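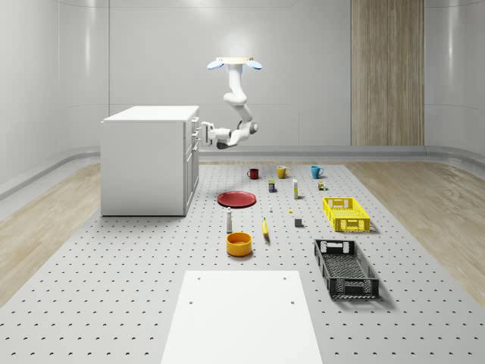
Simulated practice room, arm at the cabinet.

Last updated: Wednesday, November 13, 2024

Search jobs Keyword or location Go

Teleoperators wanted – Sutau, Luddale office. 6 openings, part time, 3 month contract.

You drive the arm in the simulator, we record it, the model learns from your runs. Drawers, mugs, crates, that kind of thing. Same task many times over, objects moved between runs. Bad runs get flagged and redone.

No robotics background needed. Steady hands, patience, ok with headset on. Paid training first week. Shifts of 3 hours, mornings or evenings, pick one and stick to it pls.

Send a short note and your availabilty to Cornel Manole. No cover letters.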